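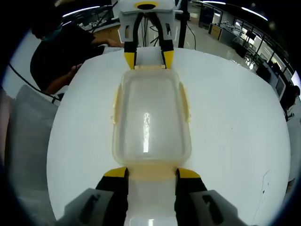
The Box With the Clips

Most kitchens have a cabinet nobody wants to open. In mine it was the one to the left of the stove, and it held food containers. Some had lids. Some of the lids had containers. A few pieces had been in there since two apartments ago and fit nothing I owned.

In May I emptied it onto the floor and decided to start over with one type: the rectangular plastic box with a lid that locks down with clips along the sides. I had used round tubs with press-on lids for years, mainly takeout tubs I had washed and kept. They stack badly next to each other and the lids crack at the rim. A clip box costs more, but not a lot more, and I wanted to know what the money buys.

I bought boxes from two brands, Bralitz and Louro, and used them every day for packed lunches, leftovers and the freezer. I also borrowed an older Jasteo set from my sister, who has had hers long enough that the plastic has gone cloudy.

What the clips do

A clip lid works by pressure. There is a soft seal in a groove, and the clips pull the lid down onto it. If the seal is clean and seated all the way around, the box will hold soup. If a corner of it has popped out, the box will hold soup until you reach the bus.

The Louro seal is thin and comes out easily, which is good for washing and bad for losing. I lost one in the first week and found it in the dish drainer. The Bralitz seal is thicker and needs the handle of a teaspoon to get it moving. The Jasteo seals had been left in place, and when I pulled them out there was a gray line in the groove under every one. My sister asked me not to tell her about it, so she can skip this paragraph.

Close the clips in pairs, opposite sides together. If you snap one side first, the lid tilts and the far side has to be forced. That is how the hinges go white and then split. The clip is the first part to break on nearly every box of this kind, and most brands will not sell you a clip, only a whole lid.

Cloudy plastic

Clear plastic does not stay clear. Dishwashers dull it, and so does scrubbing with the green side of the sponge. Tomato sauce is its own problem. I left chili in one Bralitz box overnight and the bottom half is still orange. Sunlight on a windowsill took out part of the color, and a paste of baking soda took out a bit more. I have stopped trying and now it is the chili box.

Cloudiness alone is no reason to throw a box away. Deep scratches are, and so is a smell that survives two washes. Warping is harder to spot. Put the empty box upside down on a flat table and push on each corner. If it rocks, the rim has bent and the lid will never seal well again.
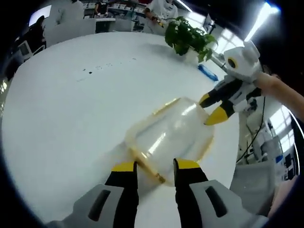

Sofia Meireles wrote in to disagree with me on the last point. She has two boxes that rock on the table and still close tight, and she keeps them for dry things such as rice, crackers and tea bags, where a perfect seal matters less. She also says to dry the lid and the box separately and leave them apart until the next morning, as water hides in the groove even when everything looks dry.

I have taken the second piece of advice. On the first she is probably right too – a box that can't carry soup can still carry crackers.

Storing them

Lids on or lids off is the real argument in most homes. Lids on means you never hunt for a match, but each box takes up its full height. Lids off means the boxes nest inside each other and the lids stand on edge in a rack. I went with lids off. A wire file holder from Jinier, sold for desks, does the job and fits on the lower shelf.

Buying one size of lid helps more than any rack. Both of the new brands make shallow and deep boxes that share a lid, so I gave up the tiny square ones and the very large one that only came out at Thanksgiving. Sauces go in jam jars.

I ended up keeping 15 boxes. The old tubs went to the garage, where they hold screws, picture hooks and seed packets, with masking tape on the front to say which. The Jasteo set went back to my sister with clean grooves.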